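Solluvside kitchen library opens its doors with steamers, boards and plenty of cups

28 Aug 2018

Solluvside has a new place to borrow a pasta pot, and people are already lining up for it! The Jalelow Kitchen Library opened its first season on the ground floor of the old Leltberg building, with 400 items on the shelves and room for a good many more.

The idea is simple. Members pay a small yearly fee, pick out what they need for a dinner or a birthday party, and bring it back clean within two weeks. Everything came from homes in the neighborhood, most of it during a collection drive in June that filled the hallway, then the stairs, then part of the bike room. The library had 107 members signed up before the first shelf was even put together.

Steamers have been the big hit of the opening days. The library put together a dumpling set for small households, with a two-tier steamer, a cutting board and cups for tea, and the waiting list for it now runs well into the fall. Anyone who has tried to fit a steamer into a studio apartment cupboard will understand why.
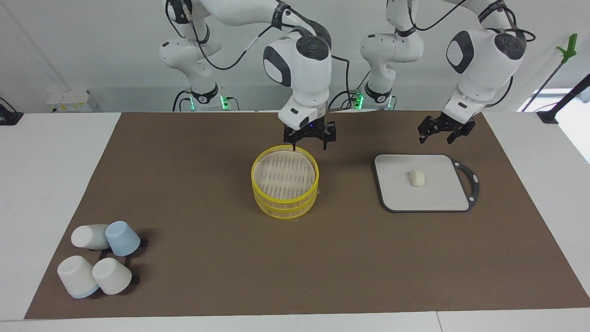
A yellow-banded steamer with two tiers, a white cutting board and four cups on the brown mat.

Steamers go out with a card of care tips – rinse in hot water, skip the dish soap, let every tier air out overnight before stacking it again. Boards get a wipe with lemon and salt when they come back, and cups are checked for chips. It's a friendly system, and so far it runs smoothly.

The Yeoh bakery next door has joined in as well, lending its long counter for a dumpling folding evening next month. There are 40 spots, flour is provided, and beginners are very welcome. Bring an apron and a container for leftovers.

The library hopes to reach 1,000 items by next summer. Large stockpots, rice cookers and cake pans in odd shapes are at the top of the wish list – mugs, on the other hand, are well covered for now. Donations can be dropped off at the Leltberg side entrance during opening hours.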